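Building a busy box with sliders, switches and a dial: what order for the parts?

Farzad Ghaffari
Friday, September 6, 2024

I'm completely hooked on making one of these for my nephew! Four push buttons, two sliders, two toggle switches and a knob, all in a box with a handle at each end. My budget is 50 and the panels slot together at the edges. Should the sliders go at the back or the front?

Simin Mazandarani
Lovely project! Put the sliders at the back and the buttons in front of them, in a diamond. I did mine that way and small hands go straight for the colours (red first, always red). Switches and knob over to the right.
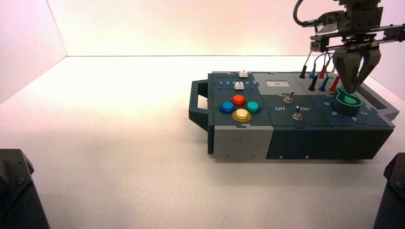

Do the edge joints need glue?
Leave them dry until all the wiring is in and tested, then run a thin line of wood glue along the inside of each joint.

Ifor Phillips
What she said. Don't buy cheap switches, mine went floppy by March.

Mehrangiz Tabrizi
Oh, I love these! Do label everything. On and Off by the toggles, and numbers round the dial, turned to follow the curve so they look right as you go round it. A knob with a long pointer is brilliant for little ones learning their numbers – mine shouts them out at every click! I'd make the knob a really bright colour too, and leave 10 mm between it and the nearest switch so fingers don't knock both. 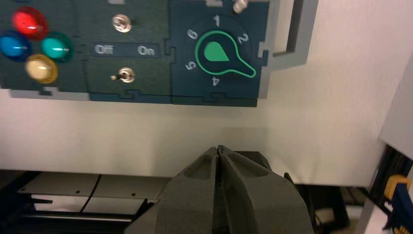 Green knob with its pointer at the 3 position, lower switch at Off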